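**1 Jul 2023 - Burkdale sim notebook, brick grasping**

Big day. The yaw fix works, and it works a lot better than I had any right to expect, so I'm writing this up while I still remember which run was which.

Where we were: the grasp policy (Lenz, the small one, not the version with the depth head) kept picking up the 2x4 brick at an angle. It would close, the brick would twist in the fingers, and maybe half the time it would squirt out sideways. We'd been blaming contact parameters. I spent most of last week on friction and finger stiffness and got almost nothing out of it. Kanini Barasa suggested looking at the yaw target itself before touching the physics again, and I'm very glad I listened!

### What was wrong

The brick looks the same if you turn it by half a turn. The policy's yaw head was regressing a plain angle, so two views that look identical could carry labels on opposite ends of the range. The network did the sensible thing and averaged them, and the average of two good grasps is a lousy grasp across the brick. You can see it very clearly if you plot predicted yaw against true yaw: there's a fat smear through the middle where there should be two clean branches.

Fix: predict sine and cosine of twice the angle, then halve it when decoding. Old trick. It took me longer to find where the decode happened (there are two places, see below) than to write the change.

### Setup

- Simulator: our usual Drorkia build, no changes to solver settings from the last entry
- Task: single brick, random position and yaw, grasp and lift, hold to end of episode
- Success: brick above the height threshold at the last step
- Same seeds for the old head and the new head
- Training set: 442 demonstrations from the scripted expert, relabeled with the new yaw target, nothing re-recorded
- Everything else frozen, including the image augmentation I keep wanting to fiddle with

I did put the friction and stiffness values back to where they were before my adventures. Otherwise we'd never know what helped.

### Results

169 evaluation episodes per head. The old head dropped or missed the brick all over the place, same as before. The new one failed 8 times. Eight! I ran the script again from a clean checkout because I didn't believe it, and got the same number, as it should with fixed seeds, so that wasn't much of a test, but it made me feel better.

I've gone through all 8 failures by hand. Half of them, 4, are bricks that spawned near the edge of the reachable area, where the arm runs out of wrist rotation and the planner gives up before the grasp. Those aren't the policy's fault at all. The other 4 are real misses: the fingers come down a bit too early and a fingertip catches the top of the brick. I think that's a height problem and has nothing to do with yaw.

I also swapped the renderer over to the outside view for some of the runs, which I should do more often. From the wrist camera everything looks fine right up to the moment it doesn't. With most of the arm in view it's much easier to see what the elbow and wrist are up to once the brick is in the hand. Plain background, brick in the fingers:

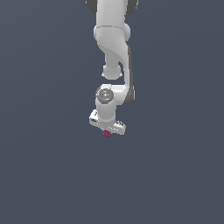
### Things that tripped me up

1. Yaw gets decoded in two places. The policy wrapper does it, and so does the Histau logger, which has its own copy of the old code. For the first couple of hours my plots said the new head was terrible while the arm was happily picking up bricks. The logger was halving nothing and plotting doubled angles. Fixed in both, and the logger now imports the wrapper's function so this can't drift again.
2. If you normalize the sine/cosine pair before the loss, training gets jumpy early on. Leave the outputs raw, normalize only at decode. The length of the raw vector is handy by itself, more on that in a moment.
3. Old checkpoints load without complaint if strict loading is off, and then the yaw head is just random weights. Turn strict loading on. I've changed the default in the config.
4. The relabel script writes over its input unless you pass an output folder. I had a backup, but please be careful with it.

### The wrist view

This is the part I'm most excited about. With the raw outputs, a long vector means the network is sure of its yaw and a short one means it's hedging. Under the old head we had no signal like that. I stepped through several approaches frame by frame with the vector length printed in the terminal, and it does what you'd hope: it wanders while the brick is small and far off, then climbs as the studs become readable.

It's the small tilts I care about now. A brick lying almost in line with the fingers was a bad case for the old head because its labels wrapped right there, and it would sometimes command a big swing for no reason. The new head makes a tiny correction and carries on. The wrap has to go somewhere, of course, but sine and cosine don't mind where.

Typical of the kind of alignment I mean, brick slightly turned and the fingers still open to either side:

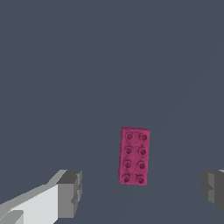
Kanini Barasa read the draft of this over lunch and thinks I'm celebrating one shape too soon: a square 2x2 brick repeats every quarter turn, so doubling the angle won't be enough, and a lopsided piece doesn't repeat at all, so doubling throws away information we'd want. Fair on both counts. The suggestion was to make the multiplier a property of the object (one, two or four) and pass it in with the task, and leave learning it for another day.

I like that a lot. It's a small change to the label code and the decoder only needs one more argument. For a mixed bin we'd need the policy to know which piece it's going for, but we have the object ID in sim anyway, so I'd happily cheat with it for the first pass.

### Next

- [ ] Add symmetry multiplier to the object config, default one
- [ ] 2x2 brick, same number of demonstrations as here so the comparison is clean
- [ ] Hold off closing until the vector length passes a threshold (try it as a gate first, no retraining)
- [ ] Look at the 4 early-descent misses, dump commanded height against true height
- [ ] Shrink the spawn area a little or flag unreachable starts, so planner failures stop counting against the policy
- [ ] Rerun the friction sweep with the new head? I have a feeling the contact settings matter much less now, and it would be lovely to be rid of the special values in the gripper file

Checkpoint and plots are in the shared folder under `yaw2`. The config in there has strict loading on already. The plots from before the logger fix are in `yaw2/bad` - don't use them for anything, I'm keeping them until I've checked that the July runs don't point at that folder.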